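Rolled or Folded: The Case for a Common Linen Standard

Institutions that look after people spend a good deal of thought on bedding, meals and medication, and almost none on the towel. It arrives clean, it is put somewhere, and it is used. The manner in which it is put somewhere is left to whoever happens to be holding it. In the view of this writer, that is a mistake, and the residences at Callholm and Lachance would be well served by correcting it before the new supply year opens in June.

The present arrangement is easily summarized. Callholm folds in thirds and stacks on open shelving. Lachance rolls, and stands the rolls in soft bins. Staff who cover shifts at both sites are expected to remember which practice applies, and they frequently do not. The result is a cupboard in which neither method has been followed, and from which a single towel cannot be withdrawn without disturbing its neighbours.

The argument for folding is a respectable one. A folded stack sits squarely on a shelf, and Chantal Melnyk, who supervises the Callholm laundry, has defended it on the grounds that new employees already know how to do it. Her point deserves weight. A standard that must be taught repeatedly is a standard that will lapse.

Even so, the roll has the better claim. A bath towel rolled firmly from the short end keeps its shape when handled, can be lifted out with one hand, and shows at once whether it belongs with the bath linen or the face cloths. Residents with limited grip have told us that they prefer it. Réjean Marchand timed the restocking of 21 rooms by each method and found little to separate them, which should settle the complaint that rolling is a luxury of the well staffed. 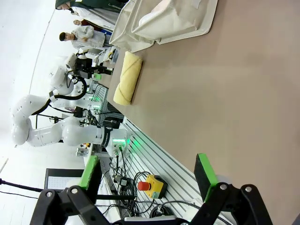 A rolled yellow towel on the tabletop, with a white fabric basket beyond it.

The container matters as much as the technique. Soft-sided bins are forgiving of uneven rolls and kind to the knuckles, but they invite misuse. Loose cloths are dropped in on top, and the bin becomes a hamper by degrees. Any standard worth adopting should therefore reserve the bins for finished rolls and provide a separate place for everything else — labelled, and within reach of the folding table.

The cost would be modest. Lachance has 50 bins in service, and the existing shelving at Callholm would accept the same size without alteration. What is required is a decision, circulated in writing to both sites and applied to every shift, including nights.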